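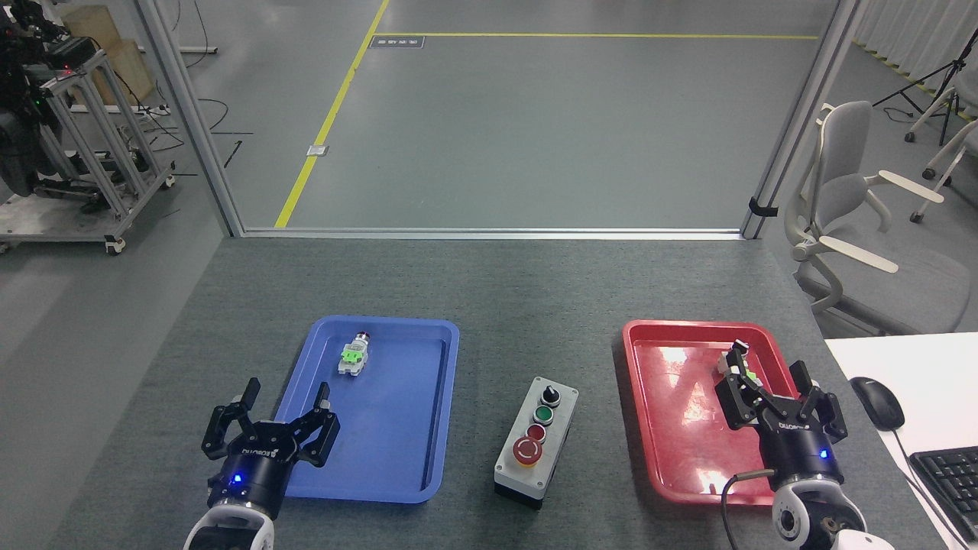
## Cikby two-arm bench kit

Two arms, two-finger grippers, trays in red and blue. For small-part handling and panel work, push-button stations etc. Table frame included, 70 kg total. Runs off one outlet.

Order code 1153. Lead time 2 weeks, longer in August. Trays sold seperately too.
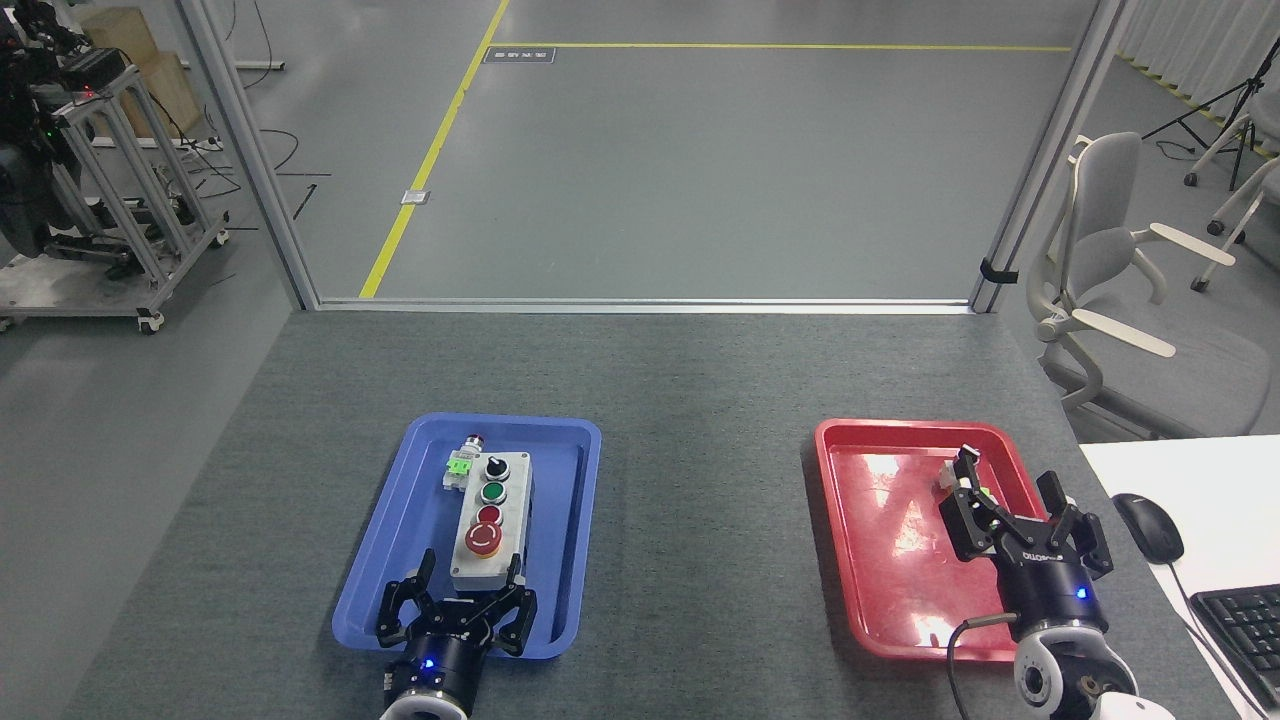 **Setup & support**

Plovmont installs, 60 min on site. Gripper fingers swap without tools. Spare pads: ask Áine Corrigan, mornings best. Training extra, price on reqest.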